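Lemma Lecture Capture Station, Model 21
Broveo Campus Equipment

Overview
The Lemma 21 is a fixed recording station for college lecture halls and seminar rooms. It takes the instructor's microphone, the room projector signal and one document camera, and writes them to a single file that students can play back from the course page. The station starts and stops from the class timetable. Instructors can also start it by hand from the wall panel.

Room requirements
One power outlet and one wired network port within 2 meters of the cabinet. Wireless networking is not supported. Halls with divided seating need a second ceiling microphone (sold separately, part LM-8).

Specifications
Inputs: 2 microphone, 1 projector, 1 document camera
Local storage: 30 days of scheduled classes, then oldest files are overwritten
Recording length: up to 8 hours per session
Captions: generated after upload, editable by the instructor
Cabinet: steel, lockable, wall or lectern mount
Operating temperature: 5 to 35 °C

Timetable connection
The station reads the registrar's timetable once a night. A room change entered during the day is not picked up until the next reading unless the department office presses Refresh on the management page. Cross-listed courses appear as one recording with two course numbers. Exam periods are skipped by default. This setting is under Calendar, Exceptions.

Included
Recording unit, cabinet with two keys, wall panel, one ceiling microphone, mounting hardware, printed quick guide. The document camera is not included.

Installation and training
Installation on campuses in the Fedville area is handled by Wondimu Zeleke's team. Other colleges receive a mounting template and a remote setup session. Staff training takes one morning and covers scheduling, caption editing and file removal requests. Tsehay Nigatu schedules the sessions.

Warranty
Two years on the recording unit, one year on microphones and the wall panel. Damage from third-party power supplies is excluded. Stations bought before March are covered under the earlier terms.

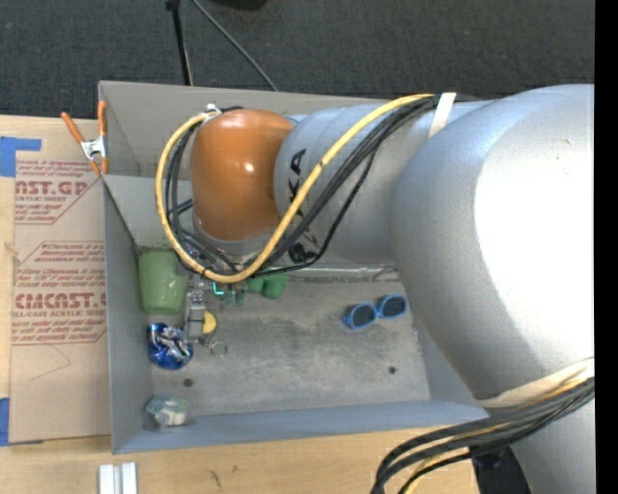

What happens to a recording if the campus network goes down during class?
The station keeps recording to local storage and uploads the file when the connection returns. Captions are generated after the upload finishes.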